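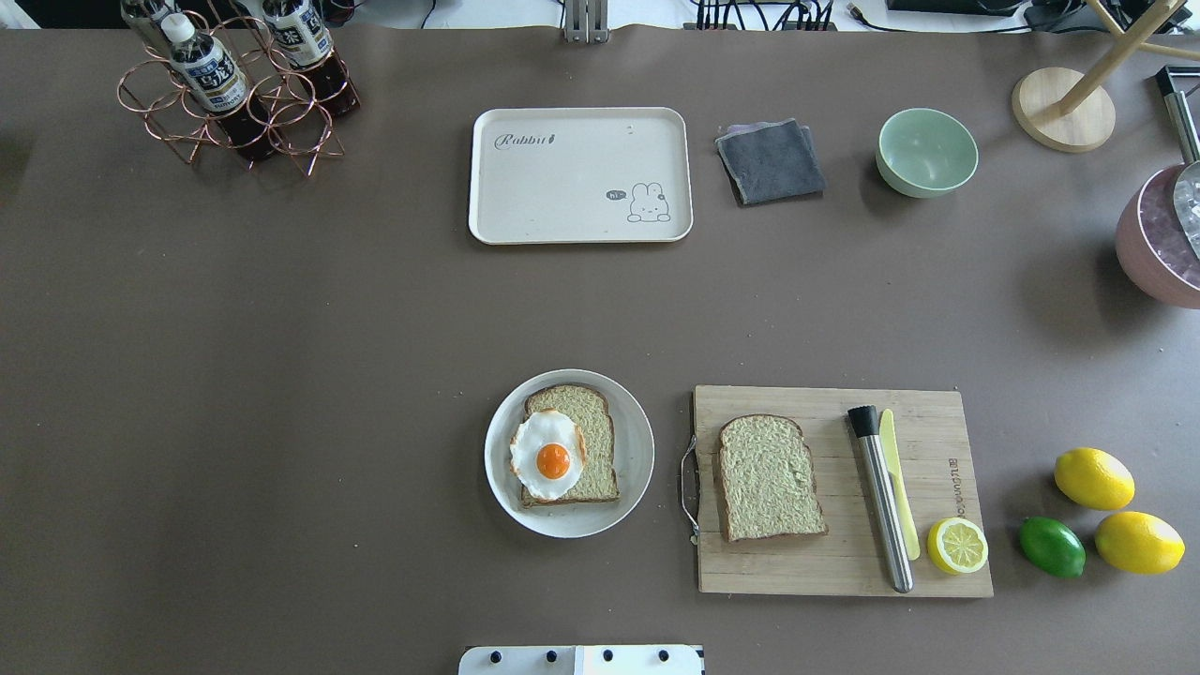

How Do You Teach a Robot to Make Breakfast?

Hi, I'm Anwara Karunaratne, and I teach robots to do kitchen jobs. My lab is in Grivdale, and the robot I work with is called Evar. When I visit schools, somebody always asks if Evar can make pancakes. No! Not yet! Evar is still working on toast and lemon drinks, and those are plenty hard.

I want to tell you about an experiment we finished in March 2025, and why I now think messy tables are great teachers.

A table is a tricky place

Think about what you'd do if I asked you to put the second slice of bread on the plate with the egg toast. Easy, right? You'd find the bread on the cutting board, pick it up without squashing it, and set it down without poking the yolk. You wouldn't even stop talking while you did it.

A robot has to work all of that out. Where does the bread end and the wooden board begin? They're both sort of brown. Is that yellow thing a lemon or a plastic knife? And how hard do you squeeze? Bread gets dents. A lemon can take a good grip, but it rolls away if you bump it. Ice cubes are slippery and clear, so you can see right through them, and cameras find see-through things very confusing.

Copycat lessons

Here's how Evar learns. A person steers the robot's arms through the whole job, while the computer saves what the cameras see and how the arms move. We call one of those a demonstration, or a "demo" for short. It's a bit like a grown-up holding your hand while you learn to write the letter S.

One demo doesn't teach very much. So we do it again. And again! For this experiment we made 500 of them (my shoulders were very tired). Then a computer program looks through all the demos and hunts for patterns. When the lemon is over there, the arm goes over there. When the fingers are close to the bread, they slow down. A program that learns from lots of demos this way is doing something called imitation learning. Imitation is just a long word for copying.

Our question

I wanted to know what kind of table makes the best classroom. So we split the demos into two halves.

In the Neat half, everything started in the same place every time. Same spot for the plate, same spot for the lemon, and nothing on the table that Evar didn't need.

In the Muddle half, we moved things before every demo. Sometimes the bowl went on the left, sometimes on the right. We left out extra stuff too, like bottles in a rack, a folded cloth, or our tray with a little rabbit on it saying "hi". Evar never had to touch the rabbit tray. It just had to learn to leave it alone.

Then we trained two programs, one on each half, and gave them both the same test. Each one got 30 tries on tables it had never seen before. My teammate Miah set up the test tables and kept the plans secret from me, so I couldn't accidentally help. Scientists call that a fair test, and you can do it at home with paper airplanes.

What do you think happened?

Stop here and guess, if you like guessing. I always do.

I guessed wrong! I thought Neat would win, or at least come close. During practice it looked wonderful — smooth and quick and never a wobble. But on the new tables it kept reaching for the place where the lemon used to be. The lemon would be sitting on the other side of the board, and Evar's fingers would close very carefully on nothing at all.

Muddle was slower. It wobbled. It sometimes paused over the cloth as if it was thinking (it wasn't thinking the way you do, the program just wasn't sure which move came next). But it found the lemon far more often, and it got the bread onto the plate more often too.

Neat had learned a place. Muddle had learned to look.

What Evar still gets wrong

Lots of things! Ice is the worst. Both programs were bad at scooping it, and I can't blame the table for that one. Lemons and limes next to each other are hard as well, especially in the evening when the light in our lab goes a bit orange.

Next we want to try a different kitchen. A school in Atiswood has said we can bring Evar over in September and use the cooking room, which has shiny counters and big windows. Shiny counters make reflections, so Evar might see two lemons where there's only one. I'm nervous about it.

Try it yourself

Put a spoon, a cup and a sock on a table. Look at them, shut your eyes, and pick up the spoon. Now ask a friend to swap everything while your eyes are still closed, and try again. No peeking! That second go is what the new tables were like for Neat.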